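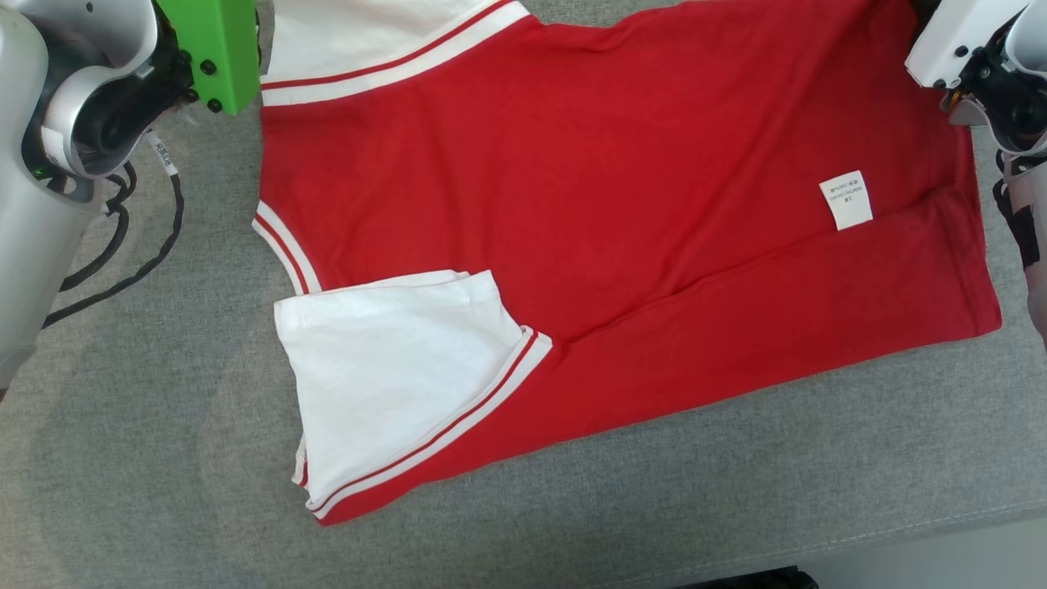 3.2 Cell setup and upkeep

The folding cell at Rustmont has two arms mounted on the same side of a padded work surface. The surface is covered with a gray woven fabric, which we chose after trying bare board and a rubber mat. On bare board the fingers hit a hard stop whenever the height was set too low, and on rubber the garments stuck and would not slide. The padding gives a little under load, so a finger can press down beside a hem and close under it without tripping the force limit.

Padding also has a cost. It sinks with use, mostly near the middle where the arms work the most, and the height map taken at installation stops being correct. We measured the surface again every 220 folds by touching each arm down on a fixed grid of 29 points. If any point had moved more than 2 mm, the whole map was replaced. Early in the study we corrected single points by hand, but this left small steps in the map, and the arms sometimes dragged at the places where a corrected point met an old one.

The test garments are sports uniforms. A short-sleeved top is laid out flat and the sleeves are brought in over the body before the body is folded. Tops with contrasting sleeves and striped cuffs were useful during setup, as an operator watching the head camera could tell at once which layer had been picked up. Care labels near the hem gave more trouble. A label that sticks up from the cloth can be taken for an edge, and the arm then closes on the label alone. We raised the minimum edge length in the detector to deal with this and made no change to the garments.

Shorts are handled in the same cell with the same fingers. Each finger narrows to a thin tip with a small triangular recess, and the two tips are brought close together before the approach. A gathered waistband is the hardest part to grip. It is thicker than the rest of the garment and springs back if the fingers close on only the outer pleats. For this reason the closing distance is set separately for waistbands and for single-layer hems.

Figure 4. View from the wrist camera with the fingers open at a pair of crumpled red shorts. A folded jersey lies farther back on the right.
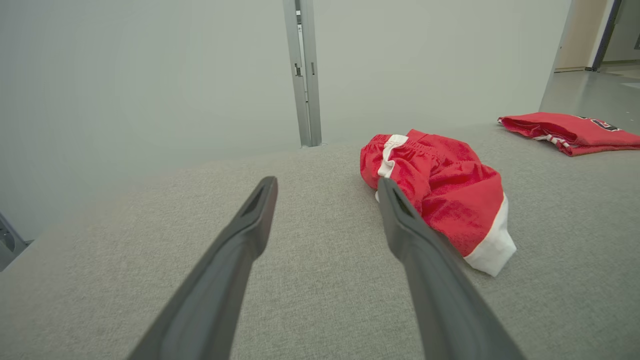

3.3 Finger wear and replacement

Fingers were checked at the start of each shift and wiped with a dry cloth. Lint collects in the recess and, if left there, holds the cloth away from the tip. A finger was replaced after 2,000 closings, or sooner if the tip caught on a strip of test mesh pulled across it by hand. Both fingers of a gripper were always changed together. Mixing a new finger with a worn one left the tips out of line when closed, and thin hems slipped out on the worn side.

After a change, the operator closed the gripper on a gauge strip, reset the zero position, and ran 8 trial grasps on a spare pair of shorts. The wrist camera did not need to be calibrated again unless its bracket had been loosened. Cables were checked at the same time for enough slack to reach the far corners of the surface.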